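Glove-tracked hand data: how many demos per task?
Club and Student Projects > Build Logs

sullow_angus
Hi all, first proper post after lurking since July! I help out with the student robotics club at Nyanda and we're partway through a project called Mumaris. The idea is that students wear a sensor glove, do ordinary household jobs at a table, and we use the recorded hand motion to teach a small two-finger arm to do a very simple version of the same jobs. Wiping, picking up, putting down, that sort of thing.

It's going so much better than I dared hope. The students are completely hooked. They wrote the task list themselves and argued for most of an hour over whether squeezing a trigger counts as one action or two (I stayed well out of it).

We're at 218 recordings now over 8 tasks, and about to decide whether to keep adding tasks or go deeper on the ones we've got. Couple from the table:

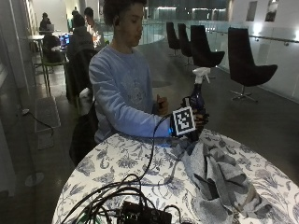
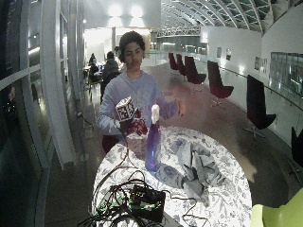
So my question is how many repeats people are doing per task before training anything. We've been aiming for 30 and I've got no good reason for that number apart from it fitting into one session. The students want more variety. I lean towards more repeats. Keen to hear from anyone who's tried either!

Angus Lindsay

tin_whistle
Love this. We did something similar with our year elevens, only with an overhead camera and coloured dots on the fingertips. 30 was plenty for pick and place and nowhere near enough for anything involving cloth. Cloth is a menace.

What's the square marker doing for you? Just wrist position?

sullow_angus
Yep, the marker gives us where the hand is and which way it's facing, and the glove gives us the finger bend. Neither is much good alone. Fingers drift a bit after a while so we recalibrate between tasks.

And agreed on cloth, we have a folding task and it's a shambles. Wonderful to watch though.

oscanlon
I'm going to disagree with the repeats plan. If the same student does the same grab thirty times from the same chair, you've recorded one grab with a bit of wobble. We learned that the hard way at Stulton. Our first model was brilliant as long as the bottle was in exactly the spot it had been all term, and hopeless if you nudged it a hand's width.

Move the objects between takes. Have them sit for some and stand for others. Swap students halfway through. I'd take ten varied ones over thirty identical ones any day.

Oisín Scanlon

hexkey_mel
I'd push back on that a little. Varied is great if you've got a decent amount of data, but with a small set you can end up with ten things that don't resemble each other and a model that averages them into mush. Ours used to reach politely for the gap between two objects.

I'd start with one fixed layout, get it working so the kids see a result, then loosen it up. Seeing the arm move early on matters a lot for a club. We lost half our group one year by collecting data for a whole term with nothing to show for it.

oscanlon
Fair point on morale. I still think you can do both: fix the layout to start with, but write down from day one what was changed in each take. We didn't, and sorting it out afterwards from the video was miserable.

tin_whistle
Seconding the notes! A paper sheet beside the table is fine. Student initials, object, where it started, anything odd.

sullow_angus
This is gold, thank you. We've been naming files by task and number and that's it, so a log sheet is going in at the next session.

We've got a mix of sitting and standing already, but by accident, so it's not recorded anywhere. I'll get the students to go back through and tag it. They'll groan.

quietgearbox
Not what you asked, but watch your cable strain at the wrist. We had a connector work itself halfway out and it gave us readings that looked sensible until you plotted them, and then the index finger was apparently bending backwards. A loop of hook and loop strap on the forearm fixed it for the price of a coffee.

Also, which hand? We only did right hands and then our keenest member was a leftie.

sullow_angus
Oh no, the backwards finger! I'm going to plot ours tonight and I'm a bit scared.

One glove, right hand only for now. We have a leftie too and she's been running the recording software, which she says she prefers, but I'd like to build a left one if the budget stretches. Has anyone mirrored right-hand data and had it work?

quietgearbox
Mirroring the finger bends is easy. The marker pose is where we came unstuck, got a sign wrong and the hand flew off through the ceiling. Check it on a single recording before you run the lot.

hexkey_mel
Please post the ceiling hand if you have a clip.

Angus, which of the tasks are you training first?

sullow_angus
Just a plain bottle lift, up and back down in the same place. The students voted for the trigger squeeze, but our gripper has two fingers and no chance. We've settled on 3 bottle positions for the first go, which I reckon meets you and Oisín somewhere in the middle. I'll report back after the next session, with plots!

oscanlon
I can live with three. Make one of them awkward.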